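Subject: Re: [plarnance-film] Winter program, Lariveck and the running order

Replying to the list so everyone has the same information.

On 23rd October a member wrote:

> I have just looked at the draft program for the winter season and I am
> a bit puzzled by it. Lariveck is down for the opening night. I saw it
> at the Nillden when it came through and I would say a third of the
> audience had left before the second reel was over. It is a slow film
> about a man who repairs church organs and does not speak for the first
> 44 minutes. I liked it, but I don't think it is an opener.
>
> Would it not make more sense to open with the Ellis comedy and put
> Lariveck in January, when the people who come are the ones who come to
> everything?
>
> Also, are we keeping the short before the feature? And is there
> anywhere to put coats this year? Last winter I had mine on my knees
> through the whole of a very long western.

Thanks for this. I'll take the points in order.

Lariveck first. I have seen it twice now and I agree that the opening is hard going. The man arrives in the village, unpacks his tools, and we watch him work. There is no music until he gets the first pipe to sound. After that it becomes a different film. The priest's sister turns up, there is the business with the missing money, and the last half hour is as tense as anything we showed last year. The people who left the Nillden early missed all of that.

I still don't think that makes it an opener, and I was on the fence when I put the draft together. The reason it went first was the print. The distributor had it free for that week and then it was going abroad. I wrote again after your message and they can let us have a digital copy in January for the same fee. The digital copy is a little darker than the print, mostly in the scenes in the organ loft, but it has the newer subtitles, and those are much better. The old ones left out half of what the sister says.

So the change is made. We open with Ellis and Lariveck moves to January.

For those who haven't seen Ellis, it is about a woman who inherits a driving school from an uncle she met once. She can't drive. She hides this from the instructors, the pupils and the bank for most of the film. It sounds thin and in places it is. The wedding scene goes on too long and the bank manager belongs in a different movie. But the lead is very good, the two lesson scenes on the mountain road got real laughs when I saw it with a full house, and it runs under two hours. A few of you told me after last season that you would like to bring people who don't normally watch subtitled films. This would be a good one to bring them to.

The short stays, but only on nights when the feature is under two hours. Last winter we ran late three times and people missed the bus. For the opening we have a short about a ferry crew, with no dialogue. For Lariveck there will be no short. I think one quiet beginning is enough for an evening.

Some numbers, as I was asked for these off list. The room holds 100 with the side seats in, and I would like to keep the side seats out for Ellis if we can, as the view of the subtitles from there is poor. The hire fee for the season comes to some 700 dollars, a bit more than last year. Tickets stay the same price. If you have a season pass you don't need to book, but please be in your seat when the short starts, because we let people in from the waiting line at that point.

Two other changes to the draft. The double bill in the middle of the season is now a single film, as the second title was withdrawn. And the talk after the western has been dropped. I haven't found a replacement for either and I am open to suggestions, as long as they are films we can get hold of. Please send a title and, if you know it, who has the rights. "Something French" doesn't give me much to go on.

On coats: yes, there are lockers you can use this year. They are in the passage to the left of the ticket desk, no charge. Please empty yours when you leave.

The revised program will go out on this list when I have the last two dates confirmed. If you print the notes for your own use, please wait for that version, as the draft has the wrong running time for Ellis as well.

Program desk
Plarnance Film Society 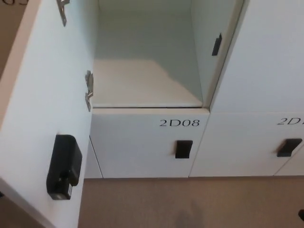 Locker with the door open, lock on the inside of the door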